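Wurnuswood 共享办公楼 茶水间使用手册
第 8 节 饮水、泡茶与台面 安装设置

版本日期 2024-01-08
整理:Areeba Pirzada 旧版作者:Ehsan Ghumman

本节适用于各层茶水间。滤水器型号 Gravix,台下安装。旧版写的是台上款,已作废,看到打印件请撕掉。

8.1 开始之前

先确认三件事:水槽下柜门能全开;角阀能拧动;插座有电。角阀拧不动的不要硬来,报修。
需要的东西:活动扳手、生料带、干抹布两块、水桶一个、手电。
包装内应有:滤水器主机、滤芯、进水管、出水管、三通、小龙头、电源适配器、备用垫圈一包。缺件先别装,拍照发 Razia Ghauri,由她联系供货方 Macaraeg 补。补件没到就装的,后面漏水很难说清是谁的责任。

注意:滤芯外面那层塑料膜装之前才撕。提前撕了放柜子里会串味,清洁剂的味道尤其明显。

8.2 安装滤水器

1. 关角阀。顺时针,拧到底。
2. 打开水槽龙头放掉余水,等不滴了再往下做。
3. 水桶放在角阀正下方。拆原来的软管,里面还有一点水,会流出来。
4. 三通缠生料带,顺着螺纹方向缠。缠反了一拧就散,重来。
5. 三通装到角阀上,手拧紧,再用扳手带一下。别用蛮力,铜件会裂。
6. 原来的软管接回三通上口,进水管接侧口。
7. 主机立着放在柜内左侧,右侧要留给垃圾处理器检修。不能躺放。
8. 小龙头从台面预留孔穿下去,垫圈顺序:橡胶在上,金属在下,螺母最后。
9. 出水管插进小龙头底部,插到标线为止。轻轻往外拉一下,拉不动才算到位。
10. 装滤芯,对准箭头,旋转到听见咔哒一声。
11. 慢慢开角阀。先开一半,看接头。干抹布擦一遍所有接口,过一会儿再摸。
12. 没有渗水,角阀全开。有渗水,回到第 4 步。

小心:插电之前手必须擦干。适配器放在柜内挂钩上,不要搁在柜底。柜底如果积水,先切断这一路电源再处理,不要伸手去拔。

8.3 首次冲洗

新滤芯出来的水是灰的,碳粉,正常。不要喝,浇花也别用。

1. 小龙头开到最大。
2. 一直放到水变清,再继续放满一桶,倒掉。
3. 关龙头,等一会儿,再放一桶,倒掉。
4. 按住主机上的复位键,指示灯闪 2 次后松手。灯变绿,计数清零。
5. 在柜门内侧的登记卡上写安装人名字和楼层。字写大一点,上次那张谁也看不懂。

滤芯额定水量 2000 升,到量后指示灯变红。变红以后还能出水,但请当天报换,别拖。各层用量差别很大,Buton 会议层最费,去年 8 月刚换完没多久灯又红了,后来查出是小龙头没关严。

8.4 烧水和泡茶

茶水间不配大型饮水机,热水自己烧。各层的壶由 Davina Mackay 统一登记,坏了找她换,不要从别的楼层借,借了就还不回来。

1. 烧水一律用过滤水,取自小龙头。大龙头的水不过滤,水垢多。
2. 加水不要超过壶内最高线。没有刻度线的壶,最多加到八分满。
3. 电壶只能插墙上独立插座。不许接拖线板,不许和微波炉共用。
4. 烧的时候人不要走开。
5. 倒水时一手提把、一手按盖。盖子松的壶停用,贴条。
6. 泡完茶,茶叶倒进滤网桶,不要倒水槽。堵过不只一次了。
7. 壶里的剩水倒掉,盖子打开晾着。

台面只放当下要用的茶具,其它收进上柜。浅色台面吃色,茶水、咖啡滴上去马上擦,别等下班。
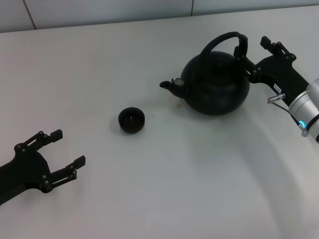 图 8-1 台面上的黑色壶与小杯

茶渍处理:先用湿布加中性洗洁精擦。擦不掉的,小苏打加一点水调成糊,敷上,盖保鲜膜,过一阵子揭开再擦。还不行就报保洁,不要用钢丝球,不要用刀刮。台面划伤以后更容易藏污,而且补不了。漂白水禁用,也禁止和任何别的清洁剂混着用。

8.5 除垢

壶底发白、起片,就该除垢了。按下面做:

1. 电壶先拔插头。
2. 加水到一半,放一包柠檬酸。柠檬酸在上柜的铁盒里。
3. 烧开,停火,静置到不烫手。
4. 倒掉,清水冲,再烧一壶清水,也倒掉。
5. 闻一下。还有酸味就再烧一次。

注意:铸铁壶不用柠檬酸,会生锈。铸铁壶只用清水冲,擦干,小火烘一下即可。不确定材质的,当铸铁壶处理。
注意:除垢期间请在壶把上挂牌。挂牌在铁盒里,用完挂会去。

8.6 换滤芯

1. 关角阀,拔适配器。
2. 开小龙头泄压。这一步别省,不泄压滤芯转不动,硬转会崩水。
3. 旧滤芯逆时针旋出,有水,抹布垫好。
4. 检查主机里面的密封圈,扁了、裂了就换。备用垫圈在登记卡后面的小袋子里。
5. 新滤芯撕膜,装入,听咔哒声。
6. 开角阀,查漏,插电,然后照 8.3 从头做一遍冲洗和复位。

旧滤芯沥干后装袋,放到地下室回收架,别扔厨余桶。

8.7 常见问题

水流很小:角阀没全开,或者滤芯到量。先查角阀。
水有塑料味:首次冲洗没做够,再放一桶。
指示灯不亮:适配器松了。重插。还不亮,换个插座试试。
指示灯一直闪黄:主机没立正,或者管子打折。把柜子里的杂物清出来再看。
小龙头关了还滴:垫圈问题。别使劲拧把手,越拧越坏。
柜内有水但找不到漏点:接口全部擦干,每个接口底下垫一张纸巾,看哪张先湿。
台面预留孔周围发霉:硅胶老化,报修重打。打完硅胶当天不要用小龙头。
代码 837:主机内部过热保护。拔电,柜门敞开散热,凉了再插。反复出现就停用,贴条,报修。

8.8 报修和联系

漏水、跳闸:先关角阀、断电,再打前台。前台没人接就打值班手机,号码贴在电梯旁边。
滤芯、配件:Razia Ghauri
壶、杯、登记:Davina Mackay
本节内容有错或者看不懂:Amna Sial,邮件写清楚楼层和步骤编号。只写“水有问题”的邮件没法处理。

备注:带去会议室的杯子请自己带回来,洗好,倒扣在沥水架上。沥水架满了先收干的再放湿的。自己的杯子贴名字,没贴名字的月底统一收走。

第 9 节 冰箱与微波炉,另见单独文件。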